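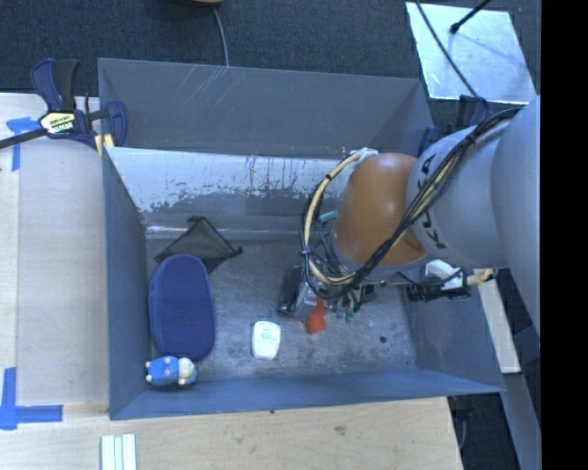 3.2 Course setting and task

The study took place in the robotics laboratory course at Ustitz, a second-year elective with 18 students who worked in pairs. The course had one weekly session on Thursday, and between sessions each pair could book the arm for two hours. Most students had written small programs before, but only a few had moved a real robot.

The task was to pick mixed objects out of a metal bin. The object set was chosen by the teaching staff and included hard cases, soft pouches, small packages and toys. We did not give the students any 3D models of the objects. They had to decide from the camera picture where to place the gripper, and they were free to use a learned method or simple rules written by hand.

All pairs started from the same software package, which we call Mostyn. It contains the motion commands, a safety check for the bin walls and a logging tool. The grasp planner was left empty, and this was the part the students had to write. A pair that finished early could also change the order in which objects were picked.

Figure 2. The bin, the robot arm and part of the object set during work on the picking task.

3.3 Procedure and data

Every pick attempt was logged with its start time, the planned gripper position and the result. An attempt was counted as successful if the object left the bin and was released in the target area. If the object fell on the way, the attempt was counted as failed, also when it fell in the target area by chance. In total the pairs recorded 1,086 attempts. We removed the attempts that were stopped by the emergency button before the gripper closed, as they say nothing about the planner.

In addition, each pair kept a written lab diary. The students were asked to note what they expected before a test and what they changed after it. The diaries were read by both authors separately, and we discussed the entries where our codes were different. Almost 80 entries were about the walls of the bin. This was more than we had planned for, and we therefore added a separate code for it.

A typical entry describes an object that lies close to a wall or in a corner. The planner finds a good grasp in the picture, but the arm cannot reach it without coming too near to the metal, and Mostyn refuses the motion. Several pairs first believed this was an error in the software. Later they changed the angle of approach, or they pushed the object toward the middle before they tried again. We treat these two solutions separately in Section 4, where we also compare them with the diary notes written before the change.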